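Visit to the Vustura repair works, July

We got to the Vustura building in Clegg a little after nine in the morning. Parking is behind the loading dock, and the visitors' door is the gray one, which is easy to miss. You sign in, get a badge and a pair of heel straps, and wait in the hallway until the group ahead has gone through.

The works takes in used office computers, repairs what can be repaired and sells them on under the Kesto name. Last year 3,592 machines went out the door. The building used to be a furniture warehouse and has 77 benches on one floor, not all of them in use when we were there.

The tour starts at receiving, where pallets are unwrapped and each computer gets a label. From there the cases go to opening and cleaning. It was loud in that area because of the air lines, and hard to hear the guide from the back.

I spent the most time at the board benches. Side panels are off by this stage, so you can look straight down at the processor and the memory slots. Old thermal paste is wiped off the processor before a new cooler goes on. A power supply with a bad fan is swapped out whole, as they no longer open them up for repair.

After that comes testing, which runs for 3 hours per machine. There isn't much to see, just racks and screens. Packing is next door, and finished units are trucked to the Starorer store.

Lunch was sandwiches in the break room. The stock room holds 800 bins of parts and was closed for inventory, so we only saw it through the window. Allow two hours for the whole thing and wear flat shoes.

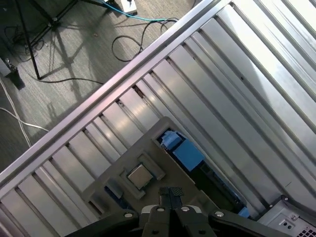

Open case by a carpeted floor, processor in its socket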